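Chapter 4
Gathering Examples

What you will learn in this chapter

How a demonstration is recorded and what it contains
Why variety matters more than sheer volume
How to decide which recordings to keep
What a simulator can and cannot give you

4.1 Learning by being shown

Think about how you learned to tie your shoes. Someone probably knelt beside you and did it slowly, then did it again, and at some point your own fingers took over. It's very unlikely that anyone gave you a written list of finger angles. The robots in this chapter learn in much the same way, and I think it is one of the most exciting ideas in the whole book: we show them the job, many times over, and a program picks out the pattern that ties what the robot sees to what it should do next.

In Chapter 3 we treated the examples as a finished pile, sitting on a disk and ready to use. Now we're going to build the pile ourselves! This is the part of the work where you get to steer the arm, drop things, start over, and slowly develop a feel for what a good example is like.

A single example of this kind is called a demonstration. It is a recording of one attempt at one task, from the starting position to the end. At every step of the recording we save two things side by side. The first is the observation, meaning everything the robot could sense at that moment: camera images, the positions of its joints, how far its fingers are open. The second is the action, meaning the command it was given. Play the pairs back in order and you have the whole attempt.

Most of our demonstrations will come from the Mallberg kitchen, a simulated room that you set up in the exercises for Chapter 2. A person steers the arm with a hand controller, and the simulator works out how the objects move and draws what a camera near the gripper would see.

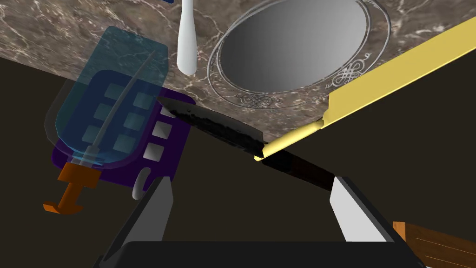

Figure 4.1 One step from a simulated demonstration. A kitchen knife is held between the gripper fingers, with other objects and a sink beyond.

Spend a minute with Figure 4.1 and ask what a learning program would have to make of it. The knife matters to the grasp. Does the yellow bar? Does the purple object with its grid of pads? You and I can guess, but the program starts with no opinion at all. It has only the numbers in the image and the command that goes with them. Notice too that one object is translucent, so the colors behind it change. A program that has only met solid objects may find this very confusing — and that is a good reason to put such objects in the training set.

4.2 How many, and how different?

Students nearly always ask how many demonstrations they need. Let's look at a case. The Fuderthorpe set, which we use through the rest of Part Two, holds 2290 demonstrations spread over 9 tasks. Its first version had 500, nearly all of them recorded with the objects laid out in one tidy arrangement. A program trained on that version did nicely until somebody slid the target object a hand's width to the left. Then it reached, with great confidence, for the old spot.

Adding more copies of the tidy arrangement would have done very little. What helped was moving things: new starting positions, other objects nearby, different lighting, another counter. We call this coverage, and you can think of it as the range of situations your examples speak for.

People vary as well, and that is useful up to a point. One operator swings the arm in a wide curve while another goes straight in. Both are fine. Trouble begins when two operators do opposite things in the same situation, as the program may settle on something halfway between them that works for neither.

Try it yourself

Open the Mallberg kitchen and record 30 demonstrations of a single pick-up task. Keep the objects in place for the first half, then move them before every attempt in the second half. Save the two groups in separate folders. You will train on each of them in Section 4.5.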